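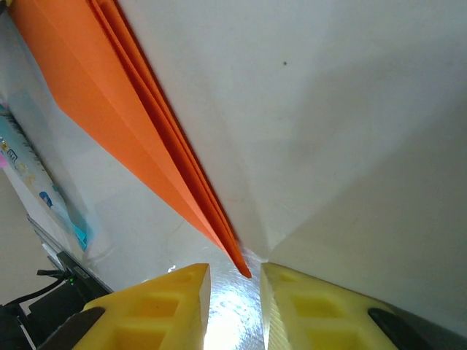

Section 3. Folding the Peltlow Dart

Okay, the Dart! This is the plane most people want to start with, and I don't blame you. You'll need one sheet from the orange pack and a smooth, hard surface (a tablecloth will fight you on every crease, trust me).

1. Lay the sheet the tall way and fold it in half lengthwise. Run your thumbnail down the crease, then open it up again.

2. Bring both top corners in to the center line. You've got a point now, like the roof of a house.

3. Fold the slanted edges in to the center line again. The point gets longer and skinnier, and the paper starts to feel thick near the nose.

4. Fold the whole thing in half along your first crease, with the flaps on the inside.

5. Fold one wing down so its slanted edge lines up with the bottom. Flip the plane over and do the other wing the same way.

Note: By step 5 you're creasing a lot of layers at once, and they like to creep. Hold the nose still and press from the tip back toward the tail — going the other way tends to leave a wrinkle near the point.

Caution: The nose ends up sharp. Never throw it toward anyone's face, and if little kids are flying with you, fold the last bit of the tip back before step 4.

6. Open the wings until they tilt up a little, then give it a gentle throw, level with your shoulder.

If it dives, bend the back edges of the wings up just a hair. If it climbs and stalls, flatten them out again. Turning left or right usually means one wing is bigger, so go back and check step 5.

My friend Shahab Rostami skips step 3 and gets a wider, slower plane he calls the Clunov. It's a nice one for indoors! The folds for that are in Section 4, and you can use the same 60 sheets that came in your pack.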